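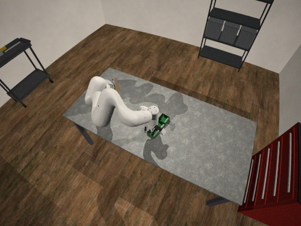
Katherine Tamayo asked at the close of the previous lecture whether a shared office that has sold more memberships than it has desks is in breach of its promise to members. The short answer is no, provided that the membership agreement says clearly what has been sold. The longer answer occupies most of this handout.

Memberships and desks

A member of a shared office normally holds a licence. The licence gives permission to use the premises on stated terms, but it does not usually give exclusive possession of any part of them. The holder of a fixed desk is promised one particular place. The holder of a flexible membership is promised a place if one is free during opening hours, and the wording of that promise deserves close reading. "Access to a desk" and "access to the desk area" are different commitments, and operators have been careless about which they use.

The worked case for this unit is Weststead, a single-site operator on two floors. Weststead has 209 desks and 288 members, all on flexible terms. Dividing members by desks gives a ratio of 1.38. The ratio on its own says little. It must be read against attendance at the busiest hour of the week, which in the Weststead case falls at 11 am. If 70 per cent of members attended at that hour, 202 desks would be taken and seven would be free. At 75 per cent the site would need 216 and would be short.

Students should work both figures through by hand before the seminar. They should then consider what the operator ought to do between those two points - close sales, raise the price, or move some members to part-week terms.

Part-week and evening terms

Werier, the second case, sells a part-week membership that excludes its busiest days. The price is lower, but the income per occupied desk is higher, as the places would otherwise stand idle. A Saturday membership works on the same principle, although the cost of staffing reception must be set against it. Where entry is by key card alone, the insurer's conditions should be checked before any such terms are offered.
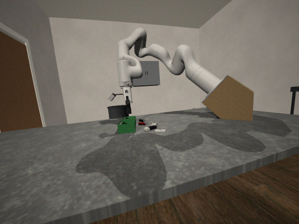
Meeting rooms are accounted for separately from desks. Waaka includes a monthly allowance of hours in each membership and charges for anything beyond it. In the month studied, members booked 300 hours in total. Bookings that were made and not used are included in that figure, and they are the main source of complaint. Three remedies appear in the reading: a cancellation charge, release of the room after a fixed delay, and a limit on forward bookings. The second is the cheapest to run.

Notice and renewal

Hukavari requires 14 days' notice to end a flexible membership. A short period attracts new members but makes income hard to forecast, particularly in July, when attendance and renewals both tend to fall. Compare this with a conventional office lease, under which the tenant may be bound for years and will often be liable for repairs when leaving.

For the seminar

Read the Weststead and Hukavari agreements in full. Draft one clause, of no more than four sentences, stating what a flexible member is entitled to when every desk is taken. Bring two printed copies.

Contact the module office | Copyright, all rights reserved | Back to top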